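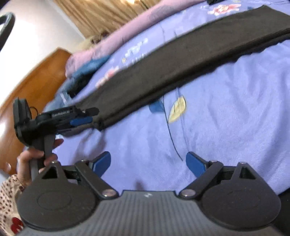 Chez Budmont, on prépare nos ateliers de décembre sur un lit, et j'adore ça ! Plier une bande de tissu dans la longueur, c'est tout bête (enfin, au début), et ça change un tiroir. Deux heures, 10 places, on apporte ses ceintures et ses écharpes.

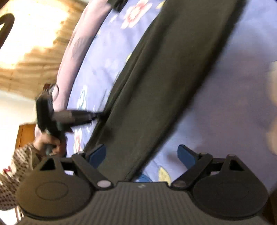
Vira Holovko trouve, elle, qu'il vaut mieux rouler que plier, le pli finit par marquer. On en débattra sur place, venez nombreux !

Contact presse : Trudy Henare, Budmont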